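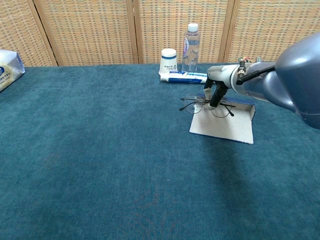

Green carpet and the woven screen

Lutside Community Board > Council and Elections > Where did the road levy go?

poneck_resident
I read the council's statement two times and still I don't understand it. Every household in Poneck paid the 299 levy for the drainage on Effiong Road. Now the chairman's office says the money was "never received in full." So how much was received? They give no figure.

miren77
The statement is clear to me. The state holds the levy account, and the council must apply for each part. Please don't call it theft before the audit is out.

poneck_resident
I did not write theft. I asked for a figure.

oldbridge
Miren side got its drains before the election, with the same levy. Explain that one.

miren77
Our two drains were from the earlier budget – it is in the December minutes.

oldbridge
Which page? I have the minutes open and I find only the market toilets.

miren77
Page 2, under works carried over. It is one line, easy to miss.

oldbridge
OK, I see the line. It has no amount next to it.

quietvoter
There is a petition at the Lutside library desk asking for the bank statements. It needs 3000 names. I signed, although I voted for this chairman and I may do it again.

poneck_resident
Thank you, I will go after work. Is the desk open until six?

quietvoter
Until five.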